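Reviews > Bedroom > Throws and Blankets

Last updated: November

Modirard leaf-print blanket, double size

I bought this blanket to replace a plain duvet cover that had gone thin at the corners. It lives on the bed in the back bedroom, where I also sort the washing, so it gets more use in the daytime than most bedding does. I have had it long enough now to say what it is like to live with.

It came folded flat in a paper sleeve, with no plastic. There was a faint smell of the warehouse which went after a night over the banister. The label says to wash before use and I did, on a cool cycle with nothing else in the drum.

Size first. Mine is the double and it covers the mattress with a decent drop on both sides. It does not reach the floor and I would not want it to. If you have a deep mattress — ours is a Corkine with a thick topper — go up a size.

The weight is on the light side. In summer it is enough by itself. From October onwards I put it over a duvet, and it stays put fairly well unless somebody sits on the edge to pull their shoes on. It came to 455 grams on the kitchen scales, folded, which is less than the Rahimi throw it sits alongside in the cupboard. The Rahimi is warmer. It also takes two days to dry indoors, and this one is ready by the next morning.

Washing has been no trouble. I have put it through 20 washes at 30 degrees and the colours have held. There is slight bobbling at the end where feet go. The hem on one side has a loose thread that I have trimmed twice, and it has not run any further.

The print is the reason I chose it. I wanted something pale that would not show every mark, and a plain cream cover in this house would last a week. Lint hardly shows on it. Dark fluff does, so I go over it with a roller on Sundays or whenever I remember.

My main use for it, apart from sleeping, is as a sorting surface. I tip the dry load onto the bed and pair the socks there. Grey socks are easy enough to find against the cream, though the slate blue parts of the pattern can hide one for a minute.

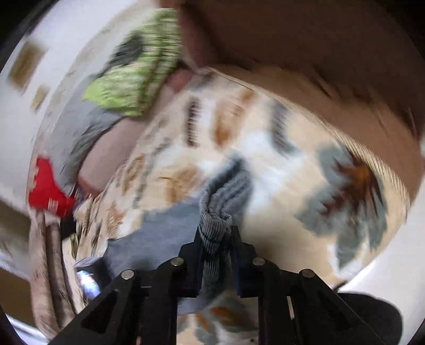

Emiliano Figueroa wrote to say that his went rough after a few months and that he blames fabric softener. He has stopped using it and says the blanket has come back a little, but he would not buy the pale colour again with a dog in the house.

I don't use softener, so I can't compare. Mine feels much as it did after the first wash.

The price is fair for what it is. I would have liked a proper bound edge, and the care label is sewn in at the pillow end where it scratches. I cut it off — keep a note of the washing instructions if you do the same.

Four stars.

Filed under: bedding, blankets, laundry day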